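Home | Diary | Build log | Parts list | Older entries

Last updated: 23/09/2020

Print this entry | E-mail this entry

Got to the workshop early and had the bench to myself for most of the morning, so I finally got going on the insertion job I've been putting off. The arm has been able to pick things up and put them down for ages now, but putting one thing INTO another thing is a whole different kind of misery. I've been telling everyone at Furnthorpe it would be easy since January. It is not easy!

So the plan for the day was one part, one slot, over and over. I cleared the old jig off the plate, wiped everything down, re-ran the homing routine and then spent far too long looking for the 2.5 mm hex key (it was in my coat). The gripper needed a bit of love first. The left finger had started to feel sloppy, and when I put a key on the pivot bolts two of them turned with almost no effort. Snugged them up, dab of threadlocker, cup of coffee while it set. I really should check those every week and I know I won't.

Kirnov is what I'm calling the control script these days, after the mess that was Nigatu. Nigatu tried to be clever about everything and I could never work out why it did what it did. Kirnov is dumb as a post – it goes to a point, it creeps forward, it watches the motor current, and if the current climbs too fast it backs off and tries again a hair to one side. I'm at 601 lines including comments, and plenty of those comments are me being rude about my own earlier comments.

First tries were awful. The arm kept coming in a touch high, and then it would push, and the whole plate would give a little shudder and I'd lunge for the stop button. I had the approach speed at 41 percent, which was just greedy. Dropped it to 20 and the shudder went away, mostly.

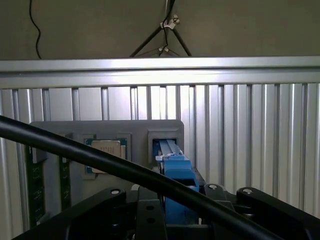 After that I started fussing with the angle. I'd been assuming the wrist was square to the plate because I set it square back when I mounted it, but of course I've had the whole thing apart since then. Put the little steel square against it and sure enough there was daylight. Not much, but when you're trying to slide a snug part into a snug hole you feel every bit of it. I shimmed the mount with a strip cut from a soda can (very professional) and re-taught the approach point from scratch. Big difference! It stopped fighting me quite so much, and the current trace on the laptop looks a lot calmer on the way in.

Lunch was a sandwich over the keyboard, crumbs and all.

Afternoon was slower. The order from Wodico still hasn't come, so no new finger pads, and the old ones are going shiny. I roughed them up with sandpaper, which I think buys me a week or two. I also moved the cable run again. It's forever drooping somewhere I don't want it, and I've promised myself some proper clips before I wreck a connector. For now it's got a Velcro tie and a stern look.

Oh, and I changed the back-off distance and forgot to write down the old value, so if tomorrow is a disaster that'll be the first place to look. Note to self: it's in line 115, the one with the three exclamation marks next to it.

Still to do: log the current to a file so I'm not squinting at a scrolling window, put a softer limit on the push, and ask at Furnthorpe if I can leave the setup bolted down overnight. Tearing it all down and squaring it up again every time is eating half my day.

Swept up, switched off at the wall, went home with a sore neck and blue fingertips from the marker pen.

Print this entry | E-mail this entry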